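Jomeck Releases Declassified Logs From Former Grelby Listening Station

SKIRNSIDE — Jomeck, a research publisher specializing in government records, has released a searchable edition of the operator logs kept at the former Grelby listening station. The edition contains 3,000 pages and is open to the public without registration.

The logs record the daily work of a coastal radio intercept site: frequencies monitored, times on and off each frequency, bearing estimates, equipment faults and shift changes. They do not contain the text of intercepted messages, which was sent off site and filed separately. The pages were declassified in two batches. The first covered routine watch logs. The second, cleared in March, added the direction-finding sheets and the fault books.

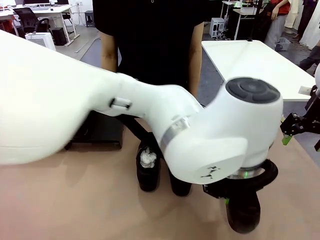 Jomeck Records and Declassification Desk

Each page was scanned from the paper original and transcribed by hand. Abbreviations used by the operators have been left as written, with expansions given in a separate field where the meaning could be confirmed from the station's own procedures manual. Where it could not be confirmed, the field is blank.

Redactions remain on 500 pages. Most cover the names of operators or the designators of partner sites. The edition marks each redaction by position and length, and gives the exemption cited by the reviewing office. A redaction that was applied in the first batch and lifted in the second is shown in both states, so that readers can compare them.

"The fault books are the part we were asked for most," said Lesego Visser, who edited the edition. "A receiver that was down for three nights explains a gap in the watch log. Without the fault book a reader could take that gap for a withheld page, and several published accounts have done so."

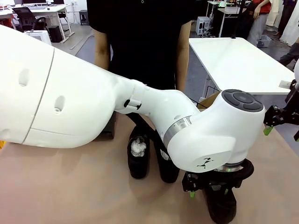
Can the logs be used to work out whose transmissions were being monitored?
Only in part. The frequency and bearing entries show where a signal came from in general terms, but the target names were held in a separate index that is still classified.

The edition is supplied with Lysenko, a reference table compiled by Jomeck to align the three different time notations used at the station. Early watch logs used local time. Direction-finding sheets used universal time throughout. The fault books followed whatever clock was nearest the bench — in practice, a mixture of the two, with a third shorthand for entries made after a shift had closed. Lysenko converts 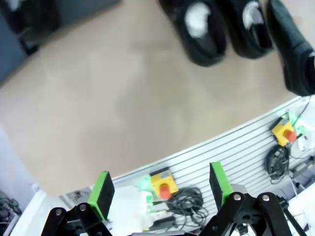

all of these to universal time and keeps the original entry alongside. Conversions based on inference carry a flag and can be excluded from search results.

Files are available as page images, plain text and a table for spreadsheet use. Corrections may be sent to the desk with the page reference and line number. Accepted corrections will be listed in a change log, and earlier versions will stay available so that existing citations do not break.

Visser will take readers through the direction-finding sheets at the Skirnside reading room on Saturday. Seats are not reserved. Original pages will not be on display.

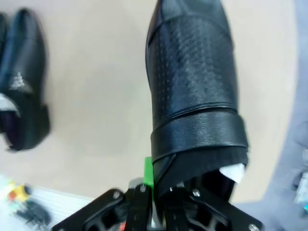
Black leather shoe held in a gripper.

A request for the release of the target index has been filed. No decision date has been given by the reviewing office.

Media contact: Lesego Visser, Records and Declassification Desk, Jomeck, Skirnside
3 shares | 2 comments
© Jomeck. All rights reserved. Back to top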